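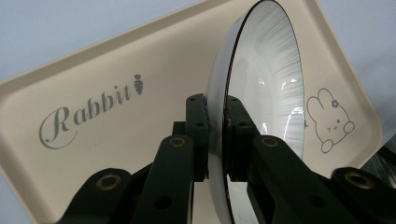

Most kitchens have too many trays and use too few of them. Ours had a stack between the stove and the wall, and for years they came out when company did. The one that changed my mind is beige plastic with a raised rim, the word "Rabbit" written across it in grey script, and a cartoon rabbit near one corner with a flower on its head. It is a child's sort of tray, and it does more work in our house than anything else in the kitchen.

My argument is simple. A household should carry its dishes on trays, every meal, both ways. When we moved to Fillurville the table ended up 39 steps from the sink, on the far side of a hallway. I was making five or six trips after supper, with a bowl in each hand and a fork under my thumb. With a tray I make two.

Anselmo Medeiros, who lives upstairs from us, thinks this is fussy. He says a person with two hands can clear a table, and a tray is one more thing to wash. He has a point about the washing. A tray needs a wipe every day and a proper scrub now and then, especially in the corners. I still come out ahead, and so does my hallway floor.

What I would argue against is the big wooden tray with handles, the kind given at weddings. Ours came from a shop called Revard and weighs nearly 6 pounds before you put a plate on it. My mother-in-law can't lift it loaded. A light plastic one with a rim is better in every way that matters at suppertime, and if it has a rabbit on it, the children will carry it without being asked twice.

I would also keep bowls off the stack until the tray is down. Most of the bowls we lost in the old apartment went over while somebody was adding one more to the pile. Three to a tray is enough, set side by side, with the spoons lying flat.

The wedding tray is under the bed now with the Christmas tablecloth on it. The rabbit one stays on the counter next to the bread.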